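Search this book Go

Chapter 4
Sorting Sweets: Wrapped, Gummy, Mixed

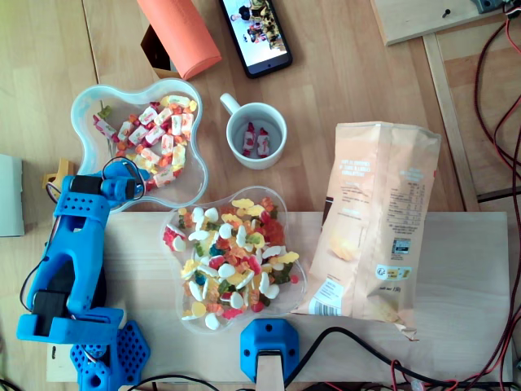

Vogler once asked why anyone would sort candy before eating it. Great question — and a great way into this chapter! Wrapped candies can share a bowl with almost anything, but gummies are happiest among gummies, fried eggs and bears together. You'll start with two bowls and a mug, then move up to the Pinine tray on page 70. Clear bowls are best, so keep some handy.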